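Mirnton Community Help
Home > Household > Moving and storage

Putting furniture into storage for a few months: what size unit, and how do I stop damp?

Asked by welura_lodger
January 2026
Viewed 2,478 times

We have to be out of our rented house before the next one is ready, so most of what we own needs to go into storage. It will be for 2 months at least and possibly longer if the builders carry on as they are.

It is the contents of a two-bedroom terrace. The large things are a double bed and mattress, a single bed, a three-seater sofa, a dining table with four chairs, a fridge freezer, a washing machine and two chests of drawers. Then there are boxes, mainly books and kitchen things.

Wundetti Storage on the ring road has quoted me £133 a month for a 75 square foot unit. A farmer out towards Welura has offered space in a shipping container for a good deal less, but it stands outside and has no heating. My main worry is damp. My parents stored a sofa in a garage one winter and it had to go to the tip.

Is 75 square feet enough, and is the container a bad idea? Also, do I need to do anything special with the fridge?

Replies

Posted by backlane_removals

I did removals for a long time and still help out now and then. 75 square feet will take a two-bedroom house if it is loaded properly and you go up to the ceiling. If you put everything on the floor and leave a wide path, it won't. Ask how high the unit is before you sign, because some of the upstairs ones are lower.

Take the beds and the table apart. Put the screws in a freezer bag and tape it to the piece it belongs to, somewhere it won't mark. Stand the mattress on its long side if it is an ordinary sprung one, but check the maker's advice for foam, as some of those should stay flat. The sofa can go on its end if it is sturdy. Nothing heavy on top of it.

Books in small boxes. People always use big ones and then the bottoms drop out.

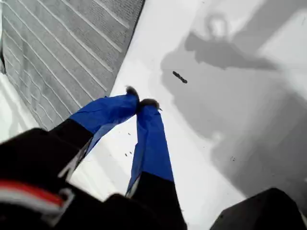

Reading time for this reply: 3 minutes

On damp, the thing to understand is that most of it comes in with the furniture. A washing machine with water left in the drum hose, a rug that was shampooed the day before, garden chairs straight off the lawn. Shut those in a metal box and the water goes up, meets the cold roof and drips back on everything. So dry things first. Have the washing machine drained and leave the door ajar for a few days with the drawer out.

Do the same with the fridge freezer. Switch it off two days before, empty it, mop out the melt water, wipe it round with bicarbonate of soda in warm water and dry it. In the unit, keep the door wedged open with a folded tea towel and tape the towel in place. It must travel upright if you can manage it. If it has been on its side, let it stand for a day before you plug it in again.

Don't wrap the sofa tightly in polythene. Old cotton sheets are better as they let air through. Mattress bags are fine if the mattress is properly dry, but leave the end loosely folded and don't tape it shut.

Keep everything a hand's width off the walls, and get pallets or a few lengths of timber under it. A shop will often let you have pallets for nothing.

As for the container, plenty of people use them without trouble, but I would want to know if it is lined and if it has vents. An unlined one in winter with a fabric sofa in it is a risk I wouldn't take. Tools and bikes, yes.

Posted by nina_street_allotments

Container is fine. Had one for years. Put some of those moisture traps in, the tubs with the crystals, and empty them when they fill up.

Posted by twicemoved

Please check the insurance before you pick on price. We were told our things were "covered" and found the policy paid up to a fixed amount for the whole unit, and it left out damp, mould and moths completely. Our own home contents policy did cover goods in storage, but only when I rang and asked for it to be added, and only at a site with an alarm and a locked gate. A container in a field would not have counted. We ended up paying £674 towards a new mattress and sofa the first time we moved, so the cheaper place was not cheaper.

Things I would also ask Wundetti: what the price goes up to after the opening offer, how much notice you have to give, whether you pay by the day or the full month when you leave, and if you have to buy their padlock.

Write a list of what is in each box and keep it on your phone. Put the kettle, the bedding and the bed screws nearest the door.

Replies to this topic are open. Sign in to add yours.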